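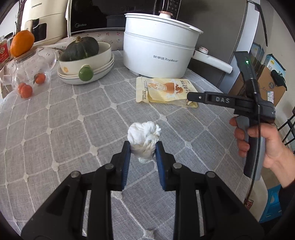

A reader in Lindsay wrote in to say that our March note on table linen was too hard on cloths with raised stitching, and that theirs has outlasted two flat ones. The point is accepted in part. Raised thread wears well. It also holds crumbs and sugar, and a wipe drawn across it tends to push them up against the knots, where they stay.

The revised procedure for gridded or knotted tablecloths is as follows. Clear the light items first: snack pouches, loose fruit, anything in a jar. Stacked bowls can stay if the stack is stable and the top one is carrying something with a bit of weight, such as a small squash. An electric pot should be switched off at the dial, unplugged and left where it is until cool. Lift it by the body if the handle is a long one.

Use a plain white cotton cloth, 300 mm square, wrung out hard. Dab each knot, then wipe along the lines of the grid and never diagonally. Refold to a clean face after every 12 squares. A cloth that has been bunched up should be shaken flat before it goes back on the table, as the creases leave streaks on grey fabric.

Gerero cloths have a finer thread and can be brushed first. The Lumik range should not be brushed at all. For grease, one drop of washing-up liquid in the rinse water is enough.

Corrections to the care sheet: on page 13, for "soak" read "rinse". The entry for Utow napkins has moved to page 109. The new sheet is dated December 24, 2020 and replaces all earlier copies.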